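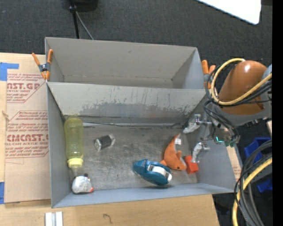
Questions about the sharing bins come to us more than any others, so we have put the answers together on one page, with a bit more detail than you may need. If you are new to Gollelora, the short version is that members drop off small household things they no longer use, we sort them into gray bins, and other members take them home. It is a very mixed business. A tape dispenser with the roll still in it can end up beside an orange plush sea animal with its tag on, and a bottle can land next to a little white toy-like thing, and that is more or less how a bin looks on any morning you care to stop by. People who come in for one thing tend to go home with another, and we think that is half the fun!

What counts as a small thing?

Anything that fits in a bin with room left for its neighbors. Toys, blocks, stationery, kitchen odds and ends, empty bottles with their caps, craft supplies, desk bits, puzzles if you are sure the pieces are all there. If you have to push to get it in, it belongs on the big shelf by the side door at Brekport, and you are welcome to leave it there yourself.

Do I have to sort before I bring things in?

No, please don't lose an evening over it. We used to ask for toys in one bag and office things in another, and all that happened was that people put off coming until they had enough of each kind, and the bags sat in their hallways until July. Bring it mixed. We would so much rather have your odd handful today than a beautifully labeled box next year. The only thing we do ask you to keep apart is anything sharp, which should be wrapped and handed over at the desk.

Do soft toys need to be washed first?

Yes, please, and dried all the way through, which takes longer than you'd think with a thick one (leave it overnight on a rack and then give it a good squeeze in the middle). Leave any fabric tag on. The washing instructions are usually printed there, and the next family will be glad of them. We can't take soft toys with open seams, though if you have mended a seam yourself and it holds when you tug it, that's perfectly fine with us.

Can I leave bottles and other containers?

You can, as long as they are empty, rinsed, and have their lids. Please take off old labels if they come away easily. We don't accept anything that has held motor oil, bleach or garden chemicals, even after a rinse. Half-full bottles of soap or shampoo can't go in either, and I know that feels wasteful, but one leaking cap will ruin every soft thing near it.

What about tape, glue and pens?

Tape is always welcome, on a dispenser or loose. If you've lost the end, leave it lost, there are people here who enjoy finding it. Try pens on a scrap of paper before you bring them. Glue has to be unopened.

May I bring something still in its wrapper?

By all means. Leave the wrapping on if it's clear, so that people can see what they're getting. If it's in a plain box, a word or two on the outside in pencil is a great help.

The bins look rather scuffed. Are they clean?

They are! They have had years of blocks and tins dragged across them, and the coating has worn through in places, so scratches and smudgy patches are to be expected. We wipe them down at closing time with warm water and dish soap. We did price a new set and decided to spend the money on longer opening hours, and I haven't heard a complaint about that yet.

How many things can I take?

Up to 25 a month on a regular membership, and up to 100 for classrooms and playgroups. We don't stand over you. There's a notebook at the desk, and we ask you to jot down what you've taken so we know what people want more of. Last year the notebook recorded 471 toys and a truly surprising number of staplers.

Can I ask you to put something aside for me?

For a day, yes. Tell us at the desk and we'll keep it on the back shelf with your name on it until closing the following afternoon. After that it goes back in a bin, and I'm afraid we can't make exceptions, even for very nice people.

Something I gave away by mistake was precious to us. Can I get it back?

Come in or call as soon as you notice. If it hasn't been taken, it's yours again, no questions. If it has, we'll pin a note on the board, and families have been very kind about this in the past.

Where are you, and when?

The main room is at Brekport, above the Workico print shop, open from 10 a.m. to 4 p.m. There is a smaller set of bins in the lobby at Picard, which keeps the building's own hours. Parking at Picard is tight before noon.

My question isn't on the page. Who do I ask?

Arsalan Zaidi looks after the bins and answers the phone most mornings. Leave a message if he doesn't pick up, and speak slowly when you give your number, as the line crackles.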